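Home and Table forum – Wood and surfaces
Topic: Pale round mark on wooden table
Started August 15, 2024

Fledari
Posts: 545

Hello all. I bought a used wooden table from a seller in Ultdale in March, and I like it very much. It has a light orange-brown color and a wavy grain. Now I have found a faint round mark close to the straight edge. It is small and only a little lighter than the wood near it. I do not know if it comes from a cup or if it was already there.

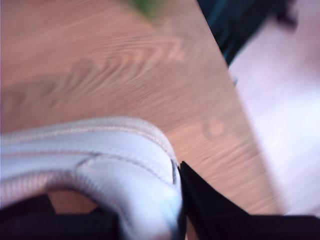

Reply 1
Alaoui
Posts: 2648

Pale usually means moisture in the finish and not in the wood. Put a dry cotton cloth over the mark and hold a warm iron on it for a few seconds, no steam. Lift, look, repeat. I did this on two tables and both came out well.

Reply 2
Clokano
Posts: 1202

I do not agree with the iron. If the finish is lacquer, you can make a bigger mark than you had. Such a small spot I would leave alone, the grain hides most of it.

Reply 3
Alaoui
Posts: 2648

With low heat I never had a problem. But yes, first test on the underside.

Reply 4
Fledari
Posts: 545

Thank you both. I will wait with the iron until I know which finish it is. In the meantime I try to keep things off the table, and this is the harder part. We are sorting boxes this week, and every box wants to stand on the wood. The brown cardboard one is already a little torn at a corner, and the red one has a label with a barcode sticker. 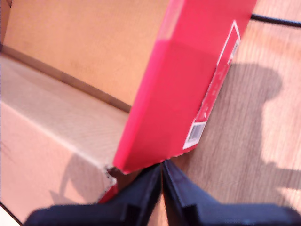 My plan is to flatten the cardboard for recycling and keep the stronger boxes for shoes and cables. Do you put felt under boxes, or is a tablecloth enough?

Reply 5
Clokano
Posts: 1202

A thick tablecloth is enough – but shake it out often. Sand under a box scratches more than the box does.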